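Ata da reunião do grupo de boas práticas, célula de bancada, março

Abriu a sessão Nuria Miranda, agradecendo a todos a paciência com a mudança de sala e o café trazido pela equipa da Boletti.

1. Leu-se a ata anterior, aprovada com uma pequena correção ao nome do fornecedor (é Vallejo, com dois eles).

2. Regras de aproximação. Leandro Pastor recordou, com o carinho de sempre pelo assunto, que ninguém põe as mãos na mesa com o braço ativo e que a paragem de emergência se testa no início de cada turno. Depois de conversa demorada, ficou acordado esperar 10 segundos após cada paragem.

3. Mesa de trabalho. Mantém-se a regra de deixar espaço livre entre recipientes e de confirmar que estão vazios antes de iniciar a sequência.

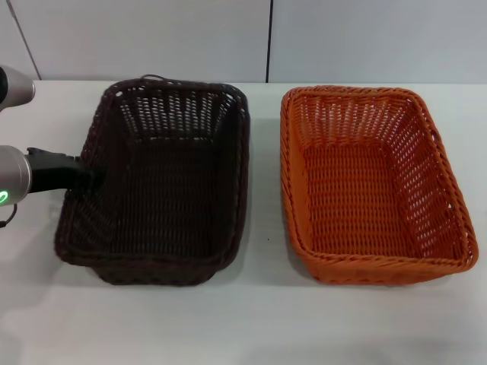
Fig. 1. Cestos castanho e laranja na mesa, com a garra no cesto castanho.

4. A Nuria fica de rever a folha de verificação e de a enviar à Nunar. O Leandro pede comentários sobre a passagem dos cabos.

Encerrou-se às 17h, com um abraço aos colegas do turno da noite.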